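December 7, 2025

Left gripper dropped out again during the cloth set. Same fault as Friday, different cable, so the cable is off the list.

What happened: Witold and I were doing two-hand cloth work, one gripper each side. At episode 16 the left jaw stopped reporting width. It still moved fine by hand, squeeze felt normal, no grinding. The log just held the last value and kept writing it. No warning on screen. We only caught it at the break, when Marianna plotted the widths and got a flat line from there to the end of the batch. 70 episodes in the batch, so most of it is no good for the left side.

Pulled the housing off after lunch. Connector on the encoder board was seated but the latch was cracked, and with a thumb on it the reading came back. Let go, wiggle, gone. I think we crack it when we close the housing, the wire bundle gets pushed up against it. Evander thinks it's from the drop in the Irumville demo. Could be both. 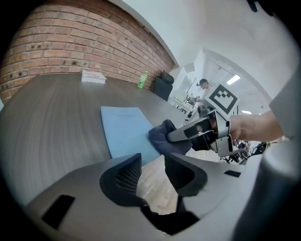
Swapped the board for the spare from the Skakell box, rerouted the bundle under the post and taped it down. Ran 8 short episodes, folding and dragging only, and the width tracked on both sides. Not calling it fixed on that.

The part that bothers me more is the logger. It should not repeat a stale value without saying so. Radomir says the timeout was set to 2 seconds and then commented out when we moved to the new driver, he'll find out why. Until it's back in, whoever is recording plots the widths every ten minutes.

To do:

- Check the right gripper for the same crack before the next session (me)
- Timeout back in, with a beep (Radomir)
- Mark the bad episodes, don't delete them. Right side data is still usable (Marianna)
- Order spare boards, we have none left
- Ask Krystyna if the Clirley units use the same connector

Old board is in a bag in the top drawer with a red tag. Please don't put it back in anything.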